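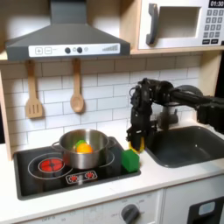

木のへらとスプーン、その上にレンジフード

「暮らすように旅する」という言葉を、私はあまり信用していない。

退職してから、旅行好きの知人に会うたびにこれを勧められる。ホテルはもう卒業でしょう、アパートを借りて市場で野菜を買って、近所のパン屋に顔を覚えてもらうのよ、と。雑誌にもそう書いてある。書いている人が何泊したのかは、たいてい書いていない。

疑っているだけでは文句を言う資格もないので、去年の12月、夫とリストデールという町に14泊した。予約はGrudeoという貸し部屋サイト。家主はスヴェッレ・エクルンドさんという人で、やりとりは丁寧だった。部屋も写真のとおりだったし、そこに不満はない。

不満があるのは「暮らす」のほうである。

まず、暮らすには洗剤が要る。塩も油もごみ袋も要る。初日は移動で疲れきったあと、閉店間際のスーパーで食器用と洗濯用の洗剤を見比べて終わった。文字が読めないので絵で判断した。結果、最初の洗濯は柔軟剤だけで回したらしい。夫のシャツはたいへんよい匂いがして、襟の汚れはそのままだった。

それからごみの分別。冷蔵庫に貼られた説明書きは12項目あり、最後の二つは今でも意味がわからない。自宅で毎週やっていることを、飛行機代を払ってもっと下手にやっている。これを贅沢と呼ぶのは、だいぶ気前のいい言葉づかいではないだろうか。

パン屋には毎朝通った。顔は覚えてもらえなかったと思う。一週間たっても、店の人は初めて見る客に話す調子で「袋は要りますか」と聞いてきた。まあ、それはそうだろう。私だって自分の町で、2週間しかいない人の顔など覚えない。
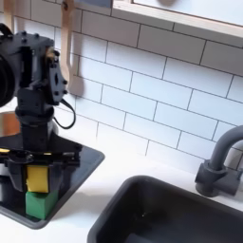
黒いアームの手首とケーブル、下のほうにグリッパー

よかったことも書いておかないと不公平なので書く。

雨の日に出かけなくても惜しくなかった。短い旅行だとこうはいかず、傘を差してでも美術館に並んでしまう。三日続けて降ったときは、部屋で持ってきた文庫本を読み、昼に卵をゆで、夕方にまた読んだ。ただ、これは日数の問題であって台所の問題ではない気がする。長く泊まれば、ホテルでも同じように本は読める。卵だって朝食に出てくる。

費用の話もよく出る。自炊すれば安い、という説。うちの場合、使いきれずに置いてきた調味料と、疲れて結局外で食べた日の分を足すと、安くなったとはとても言えなかった。家計簿をつけている夫は「差はほぼない」と言うけれど、夫は洗い物の手間を勘定に入れていない。入れてほしい。

同じ時期にペルネスへ行ったボルグヒル・ミュクレブストさんからは、まるで逆の感想が届いた。600メートル先の市場に毎日歩いて行って、魚の名前を覚えて、帰りたくなかったそうだ。彼女は家でも料理が好きな人である。好きな人はどこでやっても好きなのだろうし、私のように家で渋々やっている者は、外国でも渋々やる。旅先に行けば別の人間になれる、という前提がどこかに混じっているから、あの言葉がどうも胡散くさく聞こえるのかもしれない。

次はどうするかと聞かれて、夫はもう一度アパートがいいと言っている。鍵を持って出かけるのが気に入ったらしい。私は掃除の人が来てくれる宿がいい。今のところ話し合いは平行線で、間を取って朝食つきの貸し部屋というものを探している。どちらの悪いところも揃っていそうで、まだ予約ボタンは押していない。

前回の記事に洗濯用洗剤の見分け方をコメントで教えてくださった方、ありがとうございました。泡の絵がついているほう、ですね。私が買ったのは花の絵でした。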